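Forums > Kitchen & Catering > Equipment and Automation > Thread

New posts | Search | Members | Rules | Log in

Automating the rice station, what happens to the people on it

talell_prep
We run a central kitchen that makes boxed lunches, 60 staff on days. Management is bringing in arms for the rice station in December. They will scoop, level and hand off to the lidding line. I lead that station. Two of my people have been told they will be "reassigned to training the system" and no one has explained what that means for their hours or pay. Has anyone been through this?

hollero_nights
We did it at Hollero with portioning. The job title changed before the job did. For the first months you do the task with hand-held grippers so the software has something to copy. It is slower than doing it by hand and harder on the forearms. Get the pay rate in writing before anyone starts.

AshtonPryor
I disagree that it's harder. I did gripper work for 39 shifts and my back was better than it had been on the line. You stand at one table, nothing is hot, no one is shouting for trays. It is boring, I'll give you that.

hollero_nights
Your table must have been the right height. Ours wasn't, and we were squeezing a trigger all shift. People who already had sore wrists asked to go back to the line.

talell_prep
Is it real rice or do you just go through the motions?

AshtonPryor
Depends on the day. A lot of it was only picking up the paddle and putting it down in a different spot. Then bowls, then both. Real rice came later and the cleanup was on us. Ask who does the cleanup and whether it counts as paid time.

kfairweather
Kylie Fairweather here, I do scheduling at Vidunden. A few things we got wrong, so you can raise them now:

1. Decide who works the grippers and for how long. We left it to whoever was free and it was always the same people. We rotate every 2 hours now. The setup is a plain table with paper on it, a rice paddle and a steel bowl, and a gripper in the hand.
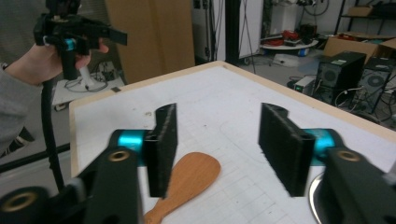
2. Keep the old job open. Anyone who goes over to training should have a written right to return to their station at the same grade.

3. Tell the rest of the line what is going on. Ours thought the people in the side room had an easy deal, and it caused bad feeling that lasted longer than the project.

hollero_nights
Point 2 is fine on paper. If the arm works, there is no station to return to. Same grade doing what?

kfairweather
In our case lidding and checks. We lost no one, but we also didn't replace the people who left. I'm not going to pretend that's the same thing as keeping the jobs.

AshtonPryor
I ended up minding the machine. Clearing jams, swapping bowls, calling the tech. Pays a little more than scooping did. I'd take it again.

talell_prep
Thanks. I have a meeting with the plant manager tomorrow at 2 and I'm bringing the cleanup question and the right to return. Will post what they say.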